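How to record a blanket folding take with the hand gripper (club version)

392 views · 19 comments · Share

Quick writeup for the new people because I keep answering the same thing in the group chat. Covers one task only, blanket folding. Cups and laundry are a different page, Ramil has those half written.

What you need
The hand gripper, charged
Your phone, for the log sheet
A bed. Sofa is too narrow, we tried
One blanket, plain if you have one
Something to clip your sleeves back

Before you start

Wipe the lens. Every time. We lost most of the Holanda batch to one greasy thumbprint and Analyn had to go thru all of it by hand.

Check the finger pads are pushed all the way on. If one spins when you pinch it, take it off and reseat it. Then open and close the jaws a few times with nothing in them. Should feel smooth. If it catches, back the pivot screw off a quarter turn. Not more than that or the jaw flops.

Curtains however you like but leave them alone after the first take. Same with the lights.

You don't need to clean your room. Really. The Terkska set was all shot on one bare mattress in a white room and the policy fell apart the first time it saw a patterned sheet. Normal bedrooms are what we want. Move anything breakable, move anything with your name or address on it, leave the rest.

Setting up the blanket

Throw it. Don't lay it out nice. Pick it up by the middle, drop it on the bed, that's your start position. If it lands completely flat pick it up and drop it again.

Stand at the foot of the bed or the long side, whichever gives you reach to the far corners without leaning your knee on the mattress. Leaning pulls the sheet and then everything shifts mid take.

Doing the take

1. Hold the gripper still over the bed, jaws open. Count to 3 in your head. Dont skip this, the tracking needs a quiet start.

2. Press record, wait for the beep.

3. Find a corner. Pinch about a finger's width in from the edge. Too near the edge and it slips, too deep and you drag up a whole lump of blanket.

4. Pull corners out until it's more or less a rectangle. More or less. It is a blanket.

5. Fold far edge to near edge. With one gripper do it in two moves, one corner then the other. If you're on the 2 gripper setup take both corners together and lift, keep your hands level.

6. Let go slow. Open the jaws all the way before you back out. Half open jaws snag the weave and undo your fold, this is the number one ruined take.

7. Fold side to side. Then again if its a big blanket.

8. Press the top once with closed jaws to settle it. Once. Some of you are ironing.

9. Back off so the whole bundle is in view, hold still, stop recording.

If you drop a corner, keep going. Pick it back up and carry on, mark "recovery" on the log. Mark Anthony wants those, they're worth more than the clean ones. Only bin a take if tracking drops or somebody walks in.

What counts as done

Rectangle, near the middle of the bed, not hanging off. Wrinkles on top are fine. One edge sitting a bit off from the others, fine. A long tail sticking out the side is not fine, redo the last fold.

Common problems

Fuzzy fleece slides right out of the pads. Pinch harder, go slower. If it still slides use a different blanket.

Thick quilts: skip them. Jaws don't open wide enough.

Gripper beeps twice and stops: storage is full. Offload to the Dornance drive, then wait for the green tick before you delete anything. WAIT for it. Ruaridh knows why I'm shouting.

Arm gets tired: stop. Tired takes are jerky and we throw them out anyway. Do ten, have a drink, do ten more.

Logging

File the sheet the same night. Blanket color, bed size, one gripper or two, recovery yes/no. Initials not full names. If you changed the sheet or the blanket halfway start a new session, don't just keep adding to the old one or the split gets messed up and Dirk has to untangle it before training.

Last thing, end position. People keep asking how tidy the final bundle has to be and the answer is not very. Thick, squarish, top a bit rumpled, other bedding left wherever it was. If yours comes out like the one at the bottom of the page, stop the recording and go on to the next.
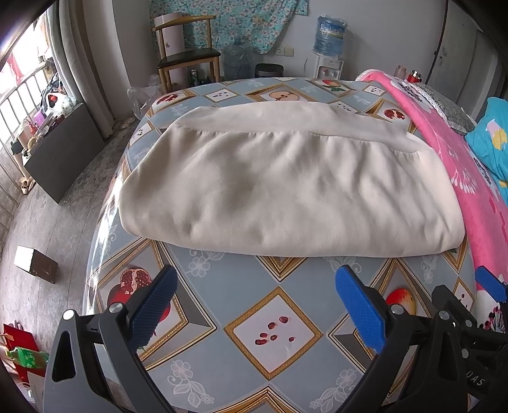

Then shake it out and throw it again for the next take. Try not to drop it the same way every time. Gripper goes back in the Bolari case with the pads facing up, charger in the side pocket, and message Analyn if a pad is starting to peel so she can glue up a spare before the next person has it.

Share · 19 comments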